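Plates leaning and sliding in the dish rack after refit
5 min read

Opened by: Siobhán Brophy
Handled by: Kjell Björklund, Probert household fittings support
Product: Clikon wire dish rack, fitted on Firkis drip tray
Status: Closed, with one note for the parts list

Problem as reported

The rack was taken off its tray in July so the counter could be resealed. Since it went back, dinner plates won't stand straight. They all lean the same way, the front one slides forward when the next plate is put in behind it, and water collects in one corner of the tray and stays there until somebody wipes it out. Before the refit the plates stood close to upright and the tray drained into the sink by itself. No parts left over. Nothing looks bent. Siobhán had already tried turning the whole rack end to end, which made the plates lean toward the wall but didn't help the water.

First reply, Kjell

Please check these before we send anything out.

1. Take all the plates out and press down on each corner of the rack in turn. If it rocks, say which corner.
2. Lift the rack off and look at the underside. There should be 4 rubber feet. Tell me if any are missing or pushed in further than the others.
3. Put a glass of water on the bare tray and see if the water sits level against the rim of the glass.
4. Tell me the size of the plates and whether they are flat or have a deep rim.

Reply, Siobhán

Rocks at the back corner nearest the sink, not a lot. Two of the feet are missing. I had been looking at the rack from the top so I never noticed. The glass test shows the tray tipping away from the sink, so the water is running to the wrong end. The plates are ordinary restaurant dinner plates, round, fairly wide rim. They are heavier than the Pevine ones we used to have. We wash them by hand and leave them in the rack overnight.

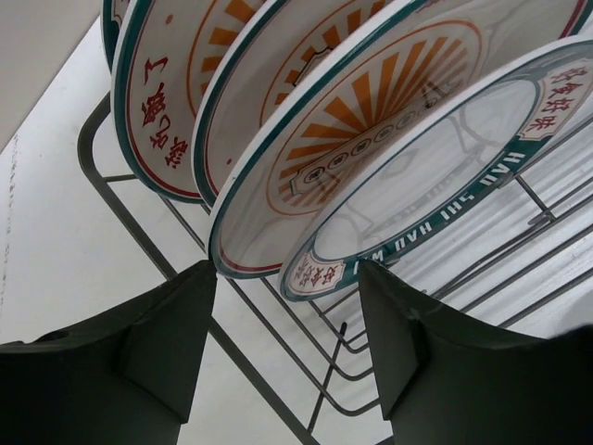 Plate spacing is the other half of this, and I should have asked about it in my first message. The slots on this rack were made for a thinner plate, and a wide rim catches the wire early and tips the plate before its bottom edge has settled. With five in a row, all going over to the right and overlapping, each plate is passing some of its weight to the one beside it. The ones with the orange sunburst can stay in the rack while you sort out the feet, but leave an empty slot between them. Don't bend the wires to make room. The coating cracks at the bend and it will rust there, and we can't replace a rack for that.

Feet are going out today with the mail, a full set so they are all the same height. Old and new mixed will bring the rocking back.

Fitting the feet

Dry the ends of the wires first. The feet go on much easier if they have been sitting in warm water for a couple of minutes – no soap, it stays inside and lets them slip off again. Push and twist until the wire hits the bottom of the foot. Stand the rack on a flat table, not on the tray, and press the corners again. If it still rocks on the table, the rack itself is out of square and I need to know.

For the tray: there is a raised end and a spout end. The spout end goes over the sink. On the Firkis the two ends look nearly alike from the front, so feel underneath for the ridge. The ridge goes toward the wall.

Reply, Siobhán

Feet came and are on. Rack is steady on the table and steady on the tray. The tray was on backward. Whoever put it back had the ridge over the sink, and I think that was me. I poured a cup of water in at the wall end and it all went down the sink except for a few drops.

Plates are better but not perfect. With a gap between each one they lean a little and stay where they are put. If I fill every slot they start tipping over again. I would like to be able to use every slot, we are a big family and the plates pile up after dinner.

Reply, Kjell

Good on the tray. For full slots with rims that wide you need the insert, which has deeper dividers and clips over the bottom wires. It holds fewer plates than the bare rack does on paper, but more than you are getting now by skipping slots. Clip the sink side first. It can be taken off for washing. Put the heaviest plates at the back, nearest the wall, and load from the back to the front.

Reply, Siobhán

Insert is in. It was stiff to clip and I had to take the rack off the tray to do it. All the dinner plates stand now with the rack full, and I can pull one from the middle without the rest moving. Side plates are too small for the insert and drop through, so those go flat on the tray. You can close this.

Closing note, Kjell

Cause: two feet missing, tray reversed, plate rims too wide for the standard slots. Feet and insert supplied. Parts list should say that side plates don't fit the insert – it currently says all sizes.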